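Picking up a thin stick is harder than picking up a box, and household robotics is still closer to the box. A carton has flat faces and tolerates a poor grip. A wooden skewer has almost no width, bends under light load and turns between the fingers if the pads close off centre.

Zernen, which builds two-fingered grippers for light assembly, has spent 2 years moving the same hardware towards kitchen work. Its training set for thin objects holds 3000 demonstrations, recorded by people working with hand-held grippers in ordinary homes.
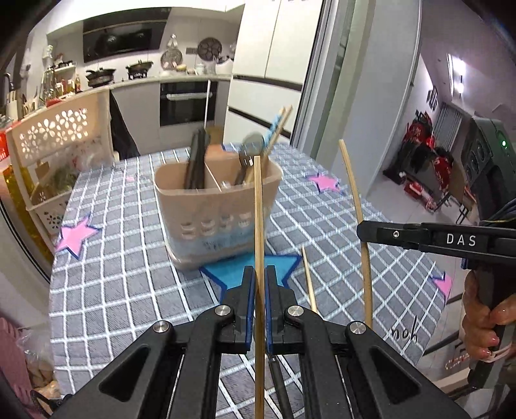 The attraction of the method is cost. A person with a gripper in the hand needs no robot arm in the room, and the fingers meet the object at the same angles the machine will use later. The drawback is that people correct small slips without noticing, and a wrist motor has to be taught each correction.

Lirance takes the other route and records on the arm itself. It reports 2000 trials, at a slower rate, with force data throughout.

On the shop floor the question is easier. At the Dimwood packing plant, a cell sorts cutlery into trays for a full shift, with lighting and tray position fixed. Move the tray 60 mm and it stops for an operator. Kitchens move everything, daily.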